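Two cameras, one gamepad and a very long white wall

12 September 2024

I promised a few of you an update on Filip, and then I let the whole summer go by, so settle in, because I have been saving things up. For anyone new, Filip is my six-wheeled street rover, knee-high and heavier than he looks, and the project is to get him to drive himself along a curb without bumping it, climbing it or wandering off into the road. That is all he has to do. I have been at it since well before July and he can do it some of the time.

This post is mostly about cameras, with a long detour about controllers near the end, and it all happened on the same stretch of concrete in Gevia where I do nearly all my driving now.
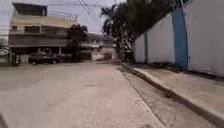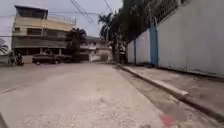 The test street, white wall and blue pillars on the right in both.

I love this street. It's wide, it's nearly always quiet, and down the right side you get everything a curb-following robot could want to argue with: road, then a narrow gutter in slightly darker concrete, then the curb, then the sidewalk, then that wall. The trouble (and I didn't appreciate this until I'd spent an embarrassing number of mornings out there) is that nearly all of it is gray. The road is gray and the sidewalk is gray and on an overcast day the sky joins in. If you're a person you see the curb straight away. If you're a small computer looking for an edge between one gray and another gray, you have a hard life.

So, the cameras. I had been using the Zulta, the cheap one, for as long as Filip has had wheels. It cost me 31 dollars and I bought it thinking I would replace it within a month. It's a wide-angle thing with a fixed focus and a plastic lens, and it makes everything far away look like it was painted with a damp sponge. The Ceratora was the upgrade. That one was 199 dollars, on sale, and I talked myself into it over several evenings with the page open in a tab, which my family got to hear all about. It has a global shutter, a proper metal housing and a cable that screws in, and after two years of cables falling out I think I would have paid a good part of the price for that screw alone.

My plan was simple. Both cameras go on the same mast, one above the other on a bracket, they record at the same time, and I drive the same route with each one taking its turn feeding the curb detector. Same street, same speed, same software. I had a spreadsheet ready and everything.

Well, the bracket took a week. I printed one and it flexed, so I printed a thicker one and it flexed less, and then my neighbor Vasilică Barbu came over to borrow a ladder, looked at it for a moment, and went home and came back with a piece of aluminum angle. He drilled it on my kitchen counter while I was looking for the safety glasses. It has been on there ever since and hasn't moved at all, and I still have his drill bit, so Vasilică, if you read this, come and get it, I'll make coffee.

Once the mast was stiff I could finally start comparing, and the first thing I learned is that a stiff mast did more for the Zulta than any setting I ever changed. A good part of what I'd been calling a bad camera was a wobbling camera. I went back through old footage afterward and felt quite guilty about some of the things I'd said to it.

The second thing is that for curb following, sharpness in the distance hardly matters. Look at the first of the two pictures up there. The buildings and the trees are soft, the leaves all smear together, and if you asked me to judge it as a photograph I'd be pretty rude. But the curb and the gutter in the bottom right corner are perfectly easy to pick out, and that near corner is where the detector does its looking. It only cares about the first few yards. Everything past that I was admiring for my own pleasure.

Where the Ceratora earned its money was the turns. When Filip swings around quickly the Zulta's picture leans over, because of the way it reads out line by line, and the curb goes from being a straight line to a bent one just when he needs it most. He'd see the bend, believe it, and steer to match a curb that wasn't there. With the Ceratora the line stays a line. On the straight I could hardly tell from the logs which camera was driving. In the turns I could tell every time.

The two of them handle light differently too. The Zulta meters off the whole view, and that white wall takes up a lot of the view, so whenever Filip drifted to the right the wall got bigger, the exposure dropped, and the gutter went muddy. Then he'd drift a bit more, looking for it! It took me ages to understand that he was being pulled toward the wall by the wall. The Ceratora lets you choose the patch of the picture it meters from, so I gave it a strip across the bottom and told it to ignore the rest. I've since done a clumsy version of that for the Zulta in software, by reading the brightness of the lower third and setting the exposure by hand, and it works well enough that I'm a little annoyed at myself for not doing it a year ago.

I should say something about other people using the street, as a couple of you asked. In the second picture there's somebody on a motorcycle over at the left, and another person standing by the roadside near them. My rule is that I walk beside Filip with a hand on the stop button, every run, no matter how well it's been going. He keeps to the right, he goes at a slow walking pace, and if anything is moving near us he stops and we both wait. I know there are folks who send theirs off and watch from a laptop. I don't have the nerves for it, and I like the walk.

All right, the controllers, which is the detour I warned you about. I do the manual driving (lining up at the start, getting home again, rescuing him from wherever) with a gamepad, and I'd been using an old wired one on a long cable like a dog leash. Maricica Ilie from our robot group lent me two others to try. One is a wireless gamepad like you'd have for a game console, and the other is a proper hobby radio transmitter, the kind with the long sticks and the neck strap, which makes you feel very serious when you put it on.

I expected to love the transmitter. The sticks are beautiful. You can hold a tiny steering correction for the whole length of the block and never feel your thumb cramp, and the range is far more than I'll ever use. But I had to keep both hands on it, and I already said where I want one of my hands to be. I could map the stop to a switch on the top, and I did, but twice in one afternoon I reached for the wrong switch and changed the speed setting instead. Nothing bad came of it, he just trundled off a bit keener than I wanted, but it was enough to put me off.

The wireless gamepad I liked much more than I thought I would. It's light, it goes in a jacket pocket, and the stop is under my right thumb where I can find it without looking down. The sticks are twitchy around the center, so I gave them a wider dead zone and a gentle curve. Maricica had warned me about the lag, and I did measure it, because I was curious: 131 milliseconds from thumb to wheel, with my not very clever code in the middle. At walking pace I can't feel it. If you drive something fast you certainly would. I gave her back the transmitter and have asked, as politely as I can, whether I may hang on to the gamepad a while longer.

So where has that left Filip? For the moment both cameras are still up there on Vasilică's aluminum. The Ceratora does the driving and the Zulta records along with it, and every evening I run the day's Zulta footage through the same detector to see where the two disagree. I have 832 clips saved of disagreements now, and going through them has become my after-dinner hobby. A lot of them are weeds. There's a patch of green stuff growing at the foot of the wall between the pillars, and some days one camera or the other decides it's the edge of the world.

The stains on the sidewalk are another favorite, and so are the seams in the road, which from low down can look a great deal like a curb running off in the wrong direction. I've been trying a trick where the detector has to see the gutter and the curb together before it believes in either of them. It's better on stains and worse on corners, where the gutter gets hard to find, and I haven't decided whether to keep it.

If anyone wants the bracket drawing I can put it up, although it's really just a piece of angle with four holes in it. The exposure script is in better shape and I'll post that one first, once I've taken out the comments where I was shouting at myself. Next time I want to try the same runs later in the day, when the sun gets low, and see what a long shadow along that curb does to both of them. I'm also shopping for wheels, so if you've used a softer tire on rough concrete, please leave me a comment and tell me how long it lasted.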